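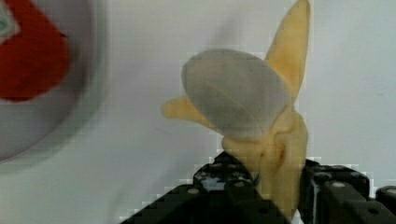

A partially peeled banana held by a black two-finger gripper, seen by the camera at the wrist.

Ekia (robot learning method)

Ekia is a method for teaching a robot arm to pick up and place objects of irregular shape, using only the picture from a small camera mounted at the wrist. It was developed by the robotics laboratory of Ladefoged, a research institute in Valevia, and was first presented in August 2019. The method belongs to the family of imitation learning, in which the robot learns from recorded movements made by a human operator.

Background

Many earlier methods for grasping used a fixed camera that looks at the table from above or from the side. Such a camera sees the whole work area, but the arm often hides the object in the last moment before the fingers close. A wrist camera has the opposite problem. It sees the object well at short distance, and much of the work area is outside its view. The authors of Ekia wanted to know how far one can go with the wrist camera alone, without any depth sensor.

Method

The operator guides the arm by hand control through the complete task. For each task 200 such demonstrations are recorded. The network receives the current picture together with a short history of the finger positions, and it gives as output the next movement of the wrist and the opening of the gripper. The history is important when the fingers or the object cover a large part of the view.

A second part of the method is called grasp side selection. Before the fingers close, the network marks the region of the object where contact is preferred. For a compact object this region is usually near the middle.
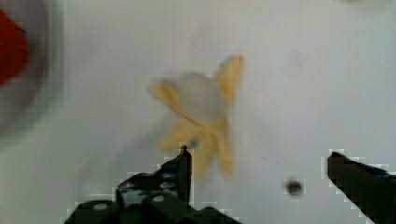
With a partially peeled toy banana the choice is more difficult, as the flaps of the peel spread to different sides and the outline says little about where the body of the fruit is. The training data for this object therefore include many starting positions, with the flaps turned in different directions on a white surface.

Results

The method was tested on a set of 39 toy objects, with 15 trials for each object. In the published results, 37 of the objects were placed correctly in more than half of their trials. The two others were a thin ring and a transparent cup. Most failures with the toy banana happened when one finger came down on a flap and pushed the object away.

Limitations

Ekia does not measure force, so it cannot notice that a soft object is pressed too strongly. It also needs new demonstrations when the shape of the fingers is changed. The reported tests were all made under even light, and the effect of strong shadows was not studied.

Software

The training code was released on Nov 4, 2019 as a part of Omideck, the open software package of the same laboratory. The recorded demonstrations are distributed separately.

See also

Imitation learning
Robot end effector
Visual servoing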